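Wood in the Kitchen: How a Tree Becomes a Cutting Board

From the Zanen Children's Library "Everyday Things" pages
For readers in grades 3 to 5

Look around a kitchen and you will probably find wood somewhere. It might be a spoon, a cabinet door, a stool, or a strip of trim on the wall. One of the most useful wooden things in a kitchen is the cutting board. It is a flat piece of wood that you put food on when you cut it. It keeps the knife from scratching the counter, and it keeps the counter from dulling the knife.

Why wood?

People have cut food on wood for a very long time. Wood is hard enough to hold up to a knife, but it is softer than stone or metal. When a sharp blade comes down on stone, the thin edge can bend or chip. When it comes down on wood, the wood gives a little. The knife stays sharp longer.

Trees are sorted into two big groups, hardwoods and softwoods. Maple, walnut, and cherry are hardwoods. Pine and fir are softwoods. Most wooden cutting boards are made from hardwood. A knife leaves deeper marks in pine, and food can get stuck in deep marks.

Reading the grain

A tree is full of tiny tubes. They carry water from the roots up to the leaves. When the tree is cut into boards, those tubes show up as lines in the wood. The lines are called grain.

A big board is often made from several strips of wood glued side by side. Each strip may come from a different part of a tree, or from a different tree, so the colors do not match exactly. Some strips are light and some are dark. Gluing strips together also helps the board stay flat. A single wide piece of wood can curl as it dries, like a potato chip. 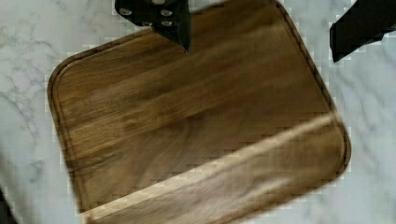

A wooden cutting board with long grain lines and a groove near the edge.

Many boards have a shallow channel cut into the wood near the outside. It is called a juice groove. If you cut a ripe tomato or a watermelon, juice runs out across the board. The groove catches it before it gets to the counter. Some boards have a groove on one side only, so you can flip the board over and use the plain side for bread.

Rounded corners are useful too. A sharp corner can dent if the board is dropped, and it hurts more if you bump into it.

From log to board

At the Skidgate sawmill, a log starts out wet. A freshly cut log has a lot of water inside it, even if the bark feels dry. The saw cuts the log into thick planks, and the planks are stacked with small sticks between them so that air can move through the pile. Then they go into a kiln, a big warm room that dries wood. At Skidgate the planks stay in the kiln for 8 weeks.

After that, the dry planks go to the Pikton workshop. Workers cut them into strips, spread glue on the sides, and squeeze the strips together with clamps. When the glue is hard, they sand the board until it feels smooth. Last, they rub it with oil that is safe for food. In January the workshop made 967 boards.

Other jobs for wood

Cutting boards are only one job for wood. Cabinets and shelves are made from it too. Some furniture is solid wood all the way through. Other pieces have a thin sheet of nice-looking wood, called veneer, glued on top of something cheaper. It can be hard to tell which kind you have unless you can see an edge.

Wood can be curved. One way is to cut the curve with a saw. Another way is to heat the wood with steam until it bends, then hold it in a mold until it cools. Next to metal, wood looks very different. Metal can be polished until it shines like a mirror, but wood still shows its lines. 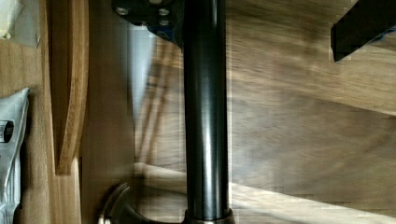
Does wood keep growing after it is made into furniture?
Wood stops growing once the tree is cut down. It can still change size a tiny bit, though. It swells when the air is damp and shrinks when the air is dry, and that is why a wooden drawer may stick in the summer.

Taking care of a wooden board

Wash a wooden board by hand with warm water and dish soap. Wash both sides. Do not leave it sitting in the sink, and do not put it in the dishwasher. Too much water makes the wood swell, and then it can crack when it dries out.

Dry the board with a towel and stand it on its edge so that air can reach both sides. When the wood starts to look dull, a grown-up can help you rub in some food-safe mineral oil. The Mosoti cooking club for kids oils its boards every 3 months.

Use one board for raw meat and a different one for fruits, vegetables, and bread. Raw meat can have germs that make people sick, and those germs can move from the board to a food you are not going to cook.

A good place to cut

A cutting board needs a flat, steady place. The counter should have enough free room for the whole board. Jars, canisters, and small appliances can go at the back or off to the side, where your elbows will not knock them over. If the board slides, put a damp dishcloth under it.

Always ask a grown-up before you use a knife.
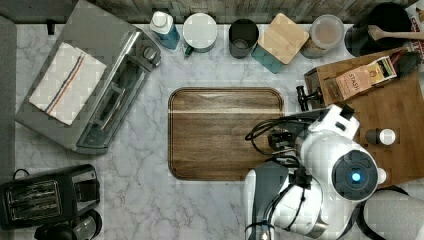
Words to know

Grain: the lines in a piece of wood.

Hardwood: wood from trees such as maple, walnut, and cherry.

Juice groove: a shallow channel near the edge of a cutting board that catches liquid.

Kiln: a warm room or oven used to dry wood.

Veneer: a thin sheet of wood glued on top of another material.

Page last checked 30 March 2026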